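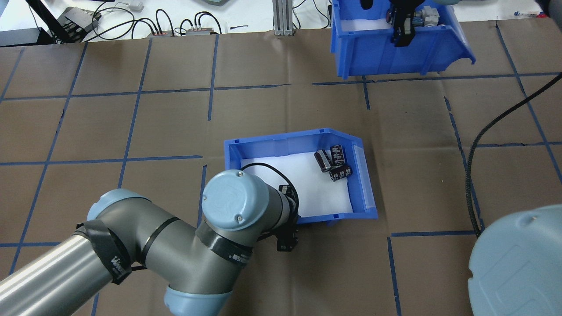

Parts bin sorting set: README

Hi, and thanks for grabbing this! I'm Ingrid Ruiz-Ortega and I look after the Neneo parts notes, a little collection about how small electrical bits get sorted into open-front bins. It started as a page taped inside a cupboard door and it got a bit out of hand.

What's in the folder

108 short entries, each one covering a bin, what belongs in it and what we call it. There's also names.csv (the agreed names, plus all the wrong ones people keep using) and a changes file that Everett Lindqvist is much better at filling in than I am.

The bins

Blue plastic, open at the front, with a low sloped lip so you can get your fingers in. We line them with white paper. I love the white paper! Small dark parts show up so much better against it, and when it gets grubby you just swap it out. The bench gets brown paper with blue tape laid out in a grid, and if you're setting up your own, do the tape before the bins go down (ask me how I know).

Capacitors

The cylindrical electrolytics get their own bin. Lying down or standing up, I don't mind, we gave up on that argument in May. Sleeve colour isn't a sorting rule either. Mohsin Bugti wanted it to be, but black and dark brown look so alike under our lights that entry 42 got relabelled more than once. Go by the printed value.

Buttons, lights and the rest

This is the fun bin, all the colourful panel stuff. Push buttons, pilot lights, switch modules and terminal blocks live together for now. Anika Mahmoud would like terminal blocks moved out on their own and she's probably right, I just haven't got to it.

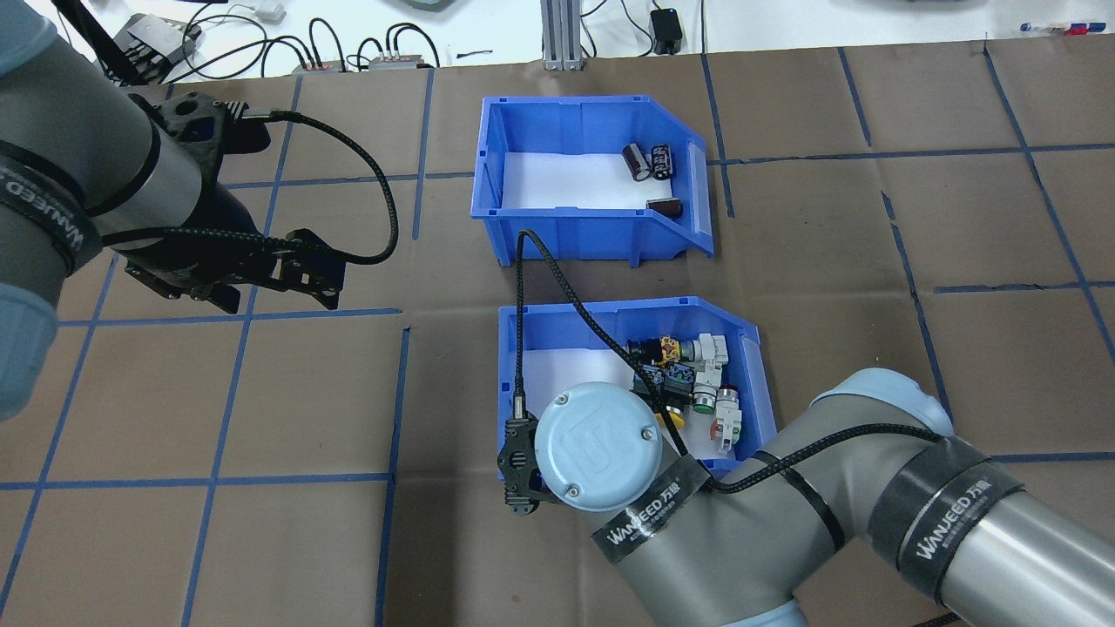 Capacitors in the far bin, buttons and terminal block in the near one.

Known problems

- 17 entries still say "indicator" where they should say "pilot light", or the other way round.
- Entry 7 has no part name at all. Sorry!
- Spelling is Australian in the notes and whatever you like in the file names, so search for both "colour" and "color".

Using it

Go for your life. Copy it, print it, rename everything to suit your own shelves. If you find a mistake, send it to me or Everett with the entry number and we'll fix it in the next tidy-up.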